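Household chore robots

Household chore robots are machines built to do the small physical jobs of a home: clearing a table, loading a dishwasher, folding towels, putting things back in drawers. The term usually leaves out robot vacuums and lawn mowers, which move across a surface but rarely pick anything up. As of Jan 27, 2024, no general-purpose machine of this kind is a common household product, but progress in the last few years has been remarkably fast, and a number of chores that once looked hopeless are now done in labs every day.

Background

Factory robots have lifted, welded and packed for decades. They do it in places arranged for them, where each part arrives in the same spot and facing the same way. A kitchen offers no such help. Cups are left on chair arms, drawers stick, and a bag of rice changes shape when it is squeezed. Early home robots were programmed one motion at a time, and a chair moved by a hand's width could spoil the whole routine.

The current wave of work takes another path. A person guides the arm through a chore over and over, cameras record what happens, and a learning program is trained on the recordings. A well-known exercise in the field, the Trornley tidy-up set, asks a robot to sort 10 everyday items between a tabletop and a drawer. Its authors collected 2000 guided runs before they were happy with the results – a huge amount of patient work for a job a child finishes in a minute!

What machines can do

Picking up rigid objects is the strongest area. A modern arm with a simple two-finger gripper can lift fruit, boxes and full bottles from a cluttered surface with good reliability, even if it has never met those exact objects before. Opening and closing drawers has also improved a great deal, because the arm can now feel resistance and ease off when the handle pulls to one side.

Wiping is another bright spot. The Adden arm, a research model with a padded wrist, can clean a counter and work its way around a toaster without being told where the toaster is. Shop-floor versions of the same skill are used to brush down workbenches and clear scrap into bins.

What remains hard

Crushed cans, thin plates and clear plastic are still troublesome. A crumpled can has no standard shape, so there is no standard place to grip it. Clear plastic confuses many depth cameras, which see the table through the bottle. Flat dishes have to be tipped or slid to an edge before a finger can get under them.

Long chores are harder than short ones. A robot may open a drawer, pick up an object and put it away very well as separate steps, yet fail when the three are joined, as a small error in the first step carries into the next. In a trial run by the engineer Daiane Andrade at the Achterberg workshop, almost 700 full table-clearing attempts were logged, and most of the failures came during the change from one step to another. Her team's later work added a short pause in which the robot looks again before moving on. It is a simple idea and it helped a lot.

Speed is the other limit. Many demonstration videos are played faster than real time, and a person watching in the room will see the arm stop and think.

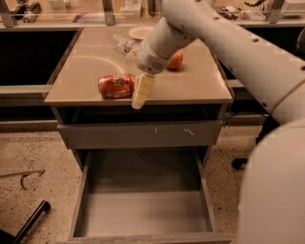 Cost is falling, too, and that may matter as much as skill. Arms that once belonged only in large labs are now within reach of small teams, and groups such as Plidby share their training recordings freely, so a newcomer can start from work already done. Many people in the field expect the first useful home machines to handle a short list of chores in one room, with a person nearby to step in – a modest start, but a very exciting one.

Related articles
Robot gripper
Learning from demonstration
Trornley tidy-up set
Adden arm
Robot vacuum
Depth camera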